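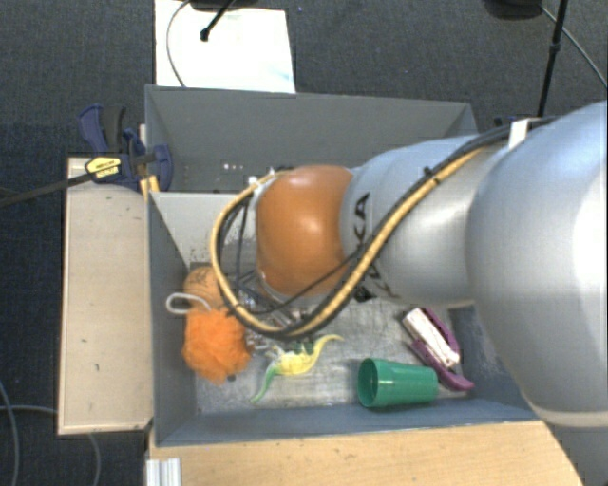 Confirmation dialogs are a poor substitute for undo

April 21, 2024

Most business software still guards its destructive actions with a dialog box. The user selects a record, presses Delete, and is asked whether they are sure. The pattern is cheap to build and easy to defend in a design review. I think it should be the last choice for any action that can be made reversible, and that teams use it mainly to avoid deciding how deletion should work in their data model.

The weakness is habituation. A dialog that appears every time carries no information. After a few days of regular use, the operator presses Delete and Enter as a single gesture, and the second key no longer involves a decision. The error the dialog was meant to catch, acting on the wrong record, is made before the dialog opens. Asking "Are you sure?" does not help a person who is sure and wrong.

I worked for two years on Pludden, an order management tool used by mid-sized distributors. Customers had asked for protection after a number of accidental deletions, and we added a confirmation step to every delete command. Support requests for restored records fell for a few weeks and then came back to the earlier level. In one month we handled 228 of them. Each one required an engineer to pull rows from a backup and repair the foreign keys by hand.

The replacement was plain. Deleted records got a timestamp and dropped out of the default views. A bar at the bottom of the window showed the name of the record and an Undo button for 12 seconds. After that, the record could be restored from a Deleted Items list. We removed the dialog at the same time. Restore requests to support fell to 11 in May, and most of those concerned records removed by an import script that bypassed the application layer.

There are costs. Every query has to exclude deleted rows, and one that forgets to do so will show them to the user. Unique constraints need attention: if a customer code is deleted and reused, restoring the original produces a conflict, and somebody has to decide which record wins. Retention rules may require that data be gone by a certain date, so a purge job is needed, and the purge job needs tests. The Rácz reporting module we integrated with read the tables directly and had to be pointed at views. That took longer than the undo feature itself.

Some actions cannot be undone. An email that has left the server is gone, and so is a payment file the bank has accepted. For sending, a short delay queue covers most slips. For the rest, a confirmation is justified, but it should state what will happen in specific terms. Gremeck's bulk editor does this well. Its dialog reads "Close 3,000 accounts in region North" and labels the button "Close accounts". A user who expected to close three has a fair chance of noticing. Mavex, which has a similar editor, shows "Proceed with operation?" and offers Yes and No.

Typed confirmations, where the user must enter the name of the object, are a reasonable step up for rare and severe actions such as dropping a production database. They fail in the same way as ordinary dialogs if they are used often. People paste the name.

My proposal for teams is to keep a list of every confirmation in the product, with a note on how often each is shown and how often it is canceled. A dialog that is almost never canceled should be removed or replaced with undo. If the data model makes that hard, the estimate for changing the model belongs in the backlog next to the cost of manual restores.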